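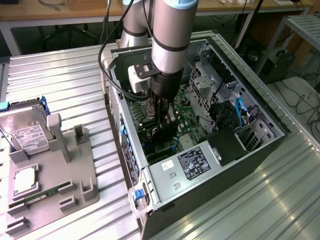 5. Setting up the strip-down cell

This section covers placing the computer and the parts plate on the bench, teaching the positions, and making the first run. It assumes the arm is bolted down, the gripper is fitted and the Ovton controller starts without faults (sections 2 to 4).

5.1 Before you start

You will need:
A desktop tower with a side panel that comes off
The printed parts plate (files in the Makowska folder)
Four T-slot clamps to suit the bench profile
An anti-static wrist strap
A 4 mm hex key

CAUTION: Unplug the computer from the mains and leave it for at least 60 minutes before opening it. Never open the power supply itself. The capacitors inside can hold a charge long after the plug is out.

5.2 Placing the tower

1. Remove the side panel and put it well away from the bench.
2. Lay the tower on its side with the open face upwards.
3. Clamp it to the bench. Use the T-slots nearest the case, and do not tighten so far that the shell bends.
4. Push any loose drive cables down and to one side. A cable standing above the rim will catch on the wrist sooner or later.
5. Check that the gripper can reach the memory slots at full depth without the sensor bracket touching the case. Jog by hand at the lowest speed for this.

Note: The sensor bracket sticks out further than the gripper body. If it fouls the power supply, turn the wrist by 90 degrees and try again before moving the tower.

5.3 Placing the parts plate

1. Set the plate to the left of the tower, flat on the bench.
2. Fit the clamps at the corners. The plate must not rock.
3. Place a spare processor in the square recess. It should drop in under its own weight. If it sits proud, clean up the corner guides with a file.
4. Try a memory module in the long slot in the same way.
5. Place a hard disk in its position, label up. Drives with a mounting rail still attached will fit, but leave the rail on for every run or take it off for every run – the taught grip width depends on it.

5.4 Teaching the positions

1. Start the Hatex software and open a new job.
2. Teach a safe height above the case first. Every move between the tower and the plate must pass through it.
3. Teach the memory pick. Bring the fingers down either side of the module, close slowly, and save the point.
4. Teach the matching place position on the plate.
5. Repeat for the processor. Release the cooler and open the socket lever by hand beforehand. The arm cannot do either.
6. Save the job under a new name. Do not overwrite the Plernmont job, which other members use as a starting point.

CAUTION: Keep your hands out of the case whenever the arm is enabled, including during teaching. Hold the pendant in one hand and stay within reach of the stop button.

5.5 First run

1. Set the speed to 4 per cent.
2. Run the job one step at a time with an empty gripper.
3. Watch the arm cable as the wrist goes down. It needs enough slack to follow the arm, but should not drag on the rim of the case.
4. Run the job again with a scrap memory module in the slot.

A full cycle at this speed takes about 168 seconds. Do not raise the speed until five cycles have finished without a stop.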